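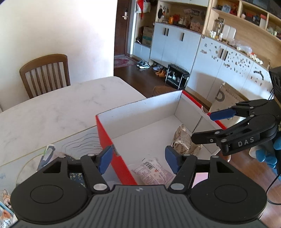

Snack Makers Told to Stop Selling Air, Within Reason

Home News Business Food Opinion Newsletters

Last updated: 2022-01-10
2 min read

Anyone who has opened a bag of chips and found the chips living mostly in the bottom third will be pleased to learn that the Ullow city council has taken an interest. A new ordinance, passed after a long evening and one recess for refreshments, will require packaged snacks sold in the city to carry a "fill line" showing how high the contents came on the day they were sealed.

The rule takes effect in March. Stores that ignore it will get a warning, then a second warning, and then a fine of up to $4,000, a sum one council member called "a lot of pretzels."

Gianni Longo, who sponsored the measure, said he had been thinking about it since a train ride last summer. "I paid for a large bag," he told the chamber. "I received a large bag. My complaint is with what was in it."

The industry calls the empty part "headspace" and would like everyone else to do the same. Diane Beaulieu, a spokeswoman for Drudard, whose cheese puffs are sold in most of the city's corner stores, said the gas inside protects the product from breakage and keeps it fresh. She added that the company prints the weight on every package, where shoppers have always been free to read it.

Cattaneo, a smaller company that makes crackers, took a friendlier line. It plans to print the fill line in gold and call it a feature.

Store owners are less sure. Kekeli Tsikata, who runs two groceries on the east side, said he expects to spend the spring explaining to customers that contents settle on the truck. "They will hold it up to the line and then they will hold it up to me," he said.

The council voted down an amendment from Nathalie Lévesque that would have extended the rule to breakfast cereal. Two members said they supported the idea in principle but had relatives in cereal. A separate proposal to cover gift boxes, with their cardboard dividers and generous bottoms, was sent back for further study — the council's usual way of saying goodbye.

Inspectors will be trained next month. The city has not yet decided who gets to keep the samples.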